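Section 3. Setting the Table for Two or More

Before you start, wipe the Lirkasia table top with a damp cloth and let it dry.

1. Put one dinner plate at each seat, 3 cm in from the table edge.
2. Leave 50 cm between the centers of neighboring plates.
3. Set the serving dishes toward the back, where everyone can reach them.
4. Bring the toaster last. Keep the cord behind it — never across the table.

CAUTION: The toaster slots stay hot after the bread pops up. Do not reach over them for a dish.

Note: For the folding leaf, see page 143.
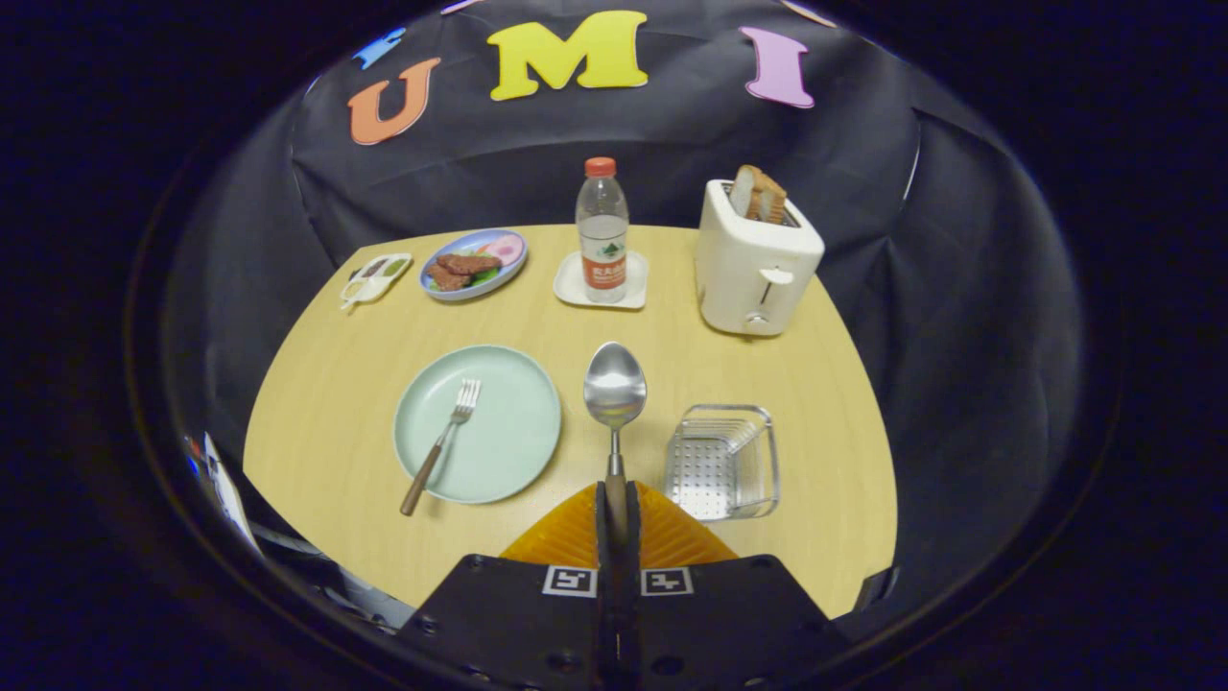

Sauces go in a divided dish so they don't run together. Place it next to the meat, as with the small white dish and the blue-rimmed oval plate, and turn its handle toward the seats. Stand bottles on a saucer to protect the finish. If a ring does form on the wood, follow the steps on page 151.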